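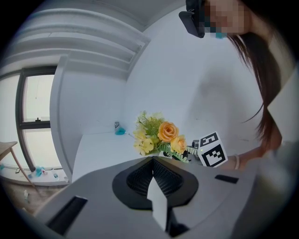 Bienvenido Fajardo

Notes for my talk, Flowers in the Waiting Room, March 10, 2025

Slide 1. Greet the people, thank Ayodele Oyewole for the invitation. Speak slowly. Say that I have supplied flowers to clinics and small hotels, so my examples come from there.

Slide 2. Ask the room: who has fresh flowers at the reception desk? Who has artificial? Wait for the hands. In my experience the people with artificial ones raise the hand a little lower.

Slide 3. The cost. The Meder clinic paid 426 dollars in one season for fresh bouquets, and every Friday-type problem was the same: old water, pollen on the papers, one patient with allergy. Then they bought artificial roses for 53 dollars. Do not read the whole table, only these two numbers.

Slide 4. Colors. Orange and peach are easy to live with under a yellow lamp. White becomes gray when the dust comes. Very blue roses I do not recommend.
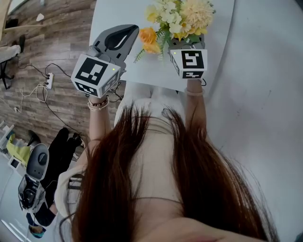 At the table.

Slide 5. Arranging. Put the biggest flower first, a little below the middle. Bend the stems, because in the box they are all straight like pencils. Turn the vase and look from the chair where the visitor will sit.

Slide 6. Cleaning. Soft brush, cool hair dryer, once in a month. If the label permits washing, test one leaf. Keep away from the window, the sun takes the red first.

Slide 7. When to stay with fresh. Funerals, weddings, and the first day of a new business. Tell the story of the Amo hotel opening in April (short version!).

Questions, 60 seconds for each answer. If they ask for suppliers, the list is on the back of the handout.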